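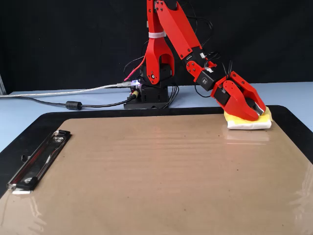

Page last changed: 28/09/2025

Wiping demos – how many before you train?

dostach_dan
Hi all! I'm teaching my red arm to wipe writing off a clipboard with a sponge, and I have 172 episodes so far. Should I train now or keep going (my back says train)?

plekdale5
Keep going, friend. I wouldn't bother under 696, and 2,000 is nicer.

mossy_traria
I'd gently disagree – I trained on far fewer in March and learned plenty from the failures. Change the words often, though.

dostach_dan
Thanks, both! I've been using short words in the middle of the board, "Docker" for one. 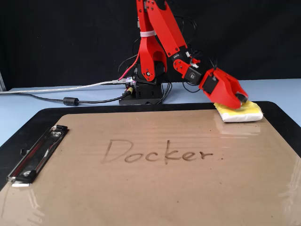
I do worry I always write in the same spot, so maybe the arm is just learning the spot.

mossy_traria
It will! Move it every 5 episodes, and keep a few half-wiped starts too.

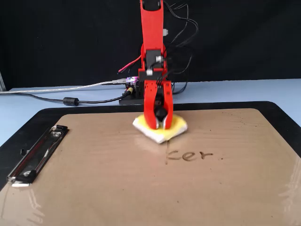 Related threads
Després gripper jaws and soft sponges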